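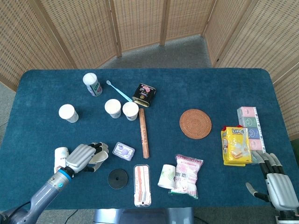

A blue felt table with snacks and household items laid out, and woven screens behind.

I got to the old feed store in Gillimero a little before seven in the morning, and there was already a line of pickup trucks down to the creek road. Most of them had a donkey or a mule in the back, or a trailer hitched on behind with two or three pairs of ears sticking up. I've covered plenty of town events and I have never heard a noise like it. One donkey starts and then they all have to have a say!

They had come to trade in harnesses. Gillimero still has a lot of working animals, mostly hauling firewood and fruit down from the upper orchards where the trucks can't go, and for years the gear has been whatever people could knot together. Baling wire, old seat belts, nylon rope. I saw a breast strap made out of a fire hose (it was better than some of the others, to be fair). The rope ones are the worst. They dig in at the shoulder and behind the front legs, and once a sore opens up the animal usually keeps working on it, so it never gets a chance to close.

The swap is run by Gyamfi, the animal welfare group that took over the feed store lease last spring. You bring in the old harness, somebody checks your animal over, and you go home with a padded one fitted on the spot. No charge, no lecture. A woman in front of me asked twice if there was a catch. There's one, sort of: the old harness stays behind, and it goes in a locked dumpster so it doesn't end up on some other animal by the weekend.

By noon they had fitted 160 animals, which was all the harnesses they had brought over from the workshop. Another 60 owners went on a list for the next round in September. I talked to a man near the back who had walked his mule down in the dark and didn't get one. He was pretty annoyed, and I would have been too. The mule got her feet trimmed and some ointment on a rubbed patch, and he got a spot near the top of the list.

The new gear is made by Werkside, the canvas and leather shop out past the rail yard that used to do mostly truck tarps. I tried lifting one of the harnesses and it's lighter than I figured, with a wide felt-backed collar and buckles you can work with gloves on. The fitters kept showing people the same trick, sliding a flat hand under the strap all the way around. If your hand gets stuck, it's too tight. I must have heard that forty times and now I can't look at a dog collar without wanting to check it.

Money is the part I wanted to know about, so I asked. Fasport, the trucking company, has put in $3,540 so far, and that covered most of the leather. The rest came out of jars on store counters and a bake sale that I'm told got competitive. Gyamfi thinks there are about 400 working donkeys and mules in the valley and the side canyons, so there's a long way to go, and the folks up in the canyons are the hardest to reach. For them the plan is to send a trailer up with a fitter and a vet, as long as the road holds.

There's also a push to get the county to put a limit on loads. Right now there isn't one, and I watched a video on a fitter's phone of a small gray donkey under a stack of fence posts that I wouldn't want to put in my car. The county says it will take up the question in the fall. I'll be at that meeting and I'll write it up.

If you have an animal that needs a harness, you can still get on the list at the feed store, mornings until 11. Bring the old gear with you, even if it's in pieces.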